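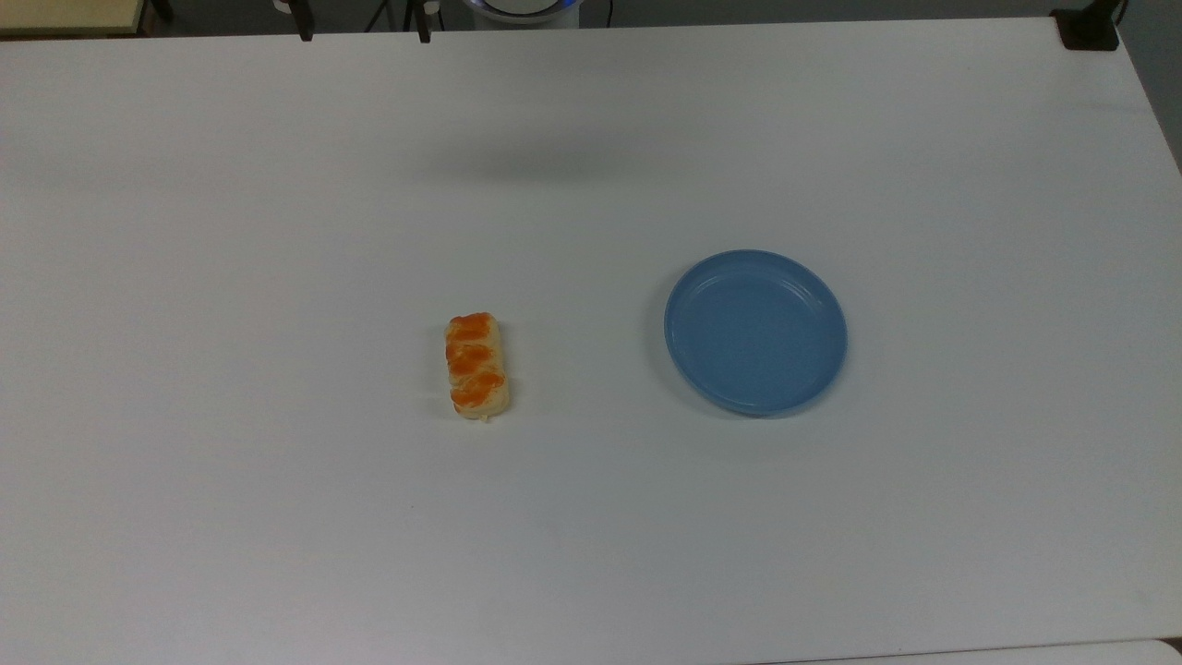
From: Fatemeh Alipour
To: Enriched Dough list
Subject: Re: Wet layer under fruit topping, Jedden deck oven
Sent: July, 9:40 PM

Replying inline to the bakehouse at Udow. I have trimmed the parts on flour storage, which belong in the other thread.

> We changed from the old rack oven to the Jedden deck in May and
> the small twisted loaves with fruit topping now have a wet layer
> directly under the fruit. The bare parts of the loaf are fine.
> Same formula as before: 2390 g batch, 438 g of it water, the
> rest of the liquid from egg. Bamus white flour, same as always.

The formula is unlikely to be the cause if the bare parts are sound. If the whole dough were carrying too much water you would see it in the crumb between the toppings and along the base, and the loaves would spread in the proof. A wet layer confined to the fruit means the water is local. It either came out of the fruit or was trapped under it.

Check one thing before ruling the formula out. You list 438 g of water, but you don't say whether the egg is weighed or added by the piece. If your supplier changed size grade at the same time you changed ovens, the batch total will have drifted. Weigh the finished dough. If it comes out at 2390 g, with allowance for what sticks to the bowl, leave it alone.

> Topping goes on before the proof. We press a hollow and fill it.
> Proof in the Lahtinen cabinet at the same setting as before.

This is where I would make the first change. Fruit topping contains free sugar, and the dough surface under it is softer than the topping is thick. During a humid proof the sugar draws water out of the dough, and the layer at the contact face turns into something close to syrup. In a rack oven with the fan running, much of that evaporated from the sides of the hollow before the crust set. A deck oven has no comparable airflow over the top of the piece. The dough sets around the wet layer and holds it.

Press the hollow and fill it after the proof, immediately before loading. The dough will drop a little when you press it. It recovers in the oven if it was not overproofed to begin with. If you find it collapses, shorten the proof before you change anything else.

> Should we drop the cabinet humidity? The manual for the Lahtinen
> is vague about what the dial means.

The dial on that cabinet does not control humidity. It sets how long the heater under the water pan stays on in each cycle, so the same setting gives a different result depending on the room and on how full the pan is. Put a separate meter on the middle shelf, close the door, and read it after the cabinet has settled. Write down the reading next to the dial position. Do this once with the cabinet empty and once with it full of dough, as the two will differ.

For egg-washed dough I run it only as humid as needed to stop a skin forming. The wash protects the surface. If you see beads of water on the wash when you open the door, it is too humid for this product regardless of what it did for your pan bread.

> Top heat is higher than bottom heat because we were losing color.

That also works against you. High top heat closes the surface of the topping early. The sugar film becomes glossy, steam can't get through it, and it condenses again underneath as the piece cools. Lower the top heat one step and raise the bottom one step, and accept a slightly longer bake. Color should come from the wash and not from the top element. If you want more of it, add a second coat of wash just before loading, on the strands only. Keep it out of the hollow, where it forms one more layer for the steam to pass.

Open the damper for the last part of the bake. On the Jedden it is the lower of the two pull rods on the left. It stiffens with flour dust and may feel fully open when it isn't, so take it out and clean it.

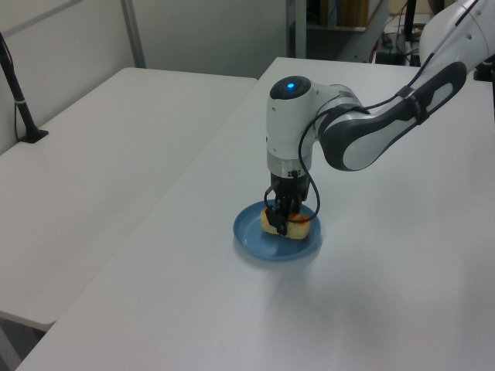
Cooling accounts for more of this problem than most formulas do. A loaf leaves the oven with steam still moving outward from the center, and the side against a solid surface has nowhere to send it. Use wire racks, raised, with a gap between pieces, and do not move anything to a flat dish until the base is at room temperature. A closed round plate like the blue one on the white table is fine for service or for inspection and is the wrong thing to cool on. The same goes for stacked trays and for paper liners. If you are short of racks, stagger the bake. If you have to glaze, do it while the crust is warm and the glaze is hot, and use a thin coat. A cold glaze on a warm loaf stays tacky and seals the surface in the same way as too much top heat.

> Would starch in the topping help? Someone suggested it.

It will, up to a point. Cooked starch holds the free water during the bake. Raw starch stirred into the fruit does less, because the topping near the dough may not get hot enough for long enough to thicken it. Cook the fruit and starch together, cool it fully, then pipe. I use 2 percent on the weight of the fruit. Above that the topping goes dull and pulls away from the dough at the edge when it cools.

Draining the fruit first is more effective and costs nothing but time. Four hours in a strainer over a tub, covered, in the refrigerator. Reduce the juice separately and return it if you want the flavor back.

A barrier layer also works if you don't mind the change in flavor. A thin smear of almond paste, or a dusting of fine dry crumbs, goes in the bottom of the hollow before the fruit. Crumbs are cheaper. They should be dried, sieved, and unsweetened, or they add to the sugar load.

Order in which I would test these, one change per batch:

1. Fill after the proof.
2. Drain the fruit.
3. Shift heat from top to bottom, damper open late.
4. Cooked starch.

Keep one tray per batch on the old method as a control. Cut every test piece at the same time after baking, through the topping and again through a bare section, and compare the two faces. Cutting while the loaf is warm will show a wet layer that may not be there an hour later, and people change their formulas on the strength of that.

> Last question, is anyone else seeing this with the new crop Bamus?

Not here. Mine absorbs the same as the previous lot. If yours differs, post the lot number from the bag seam and the mixing time.

Fatemeh Alipour

This archive uses cookies to remember your list settings. By continuing to browse you accept our use of cookies. Accept | Manage preferences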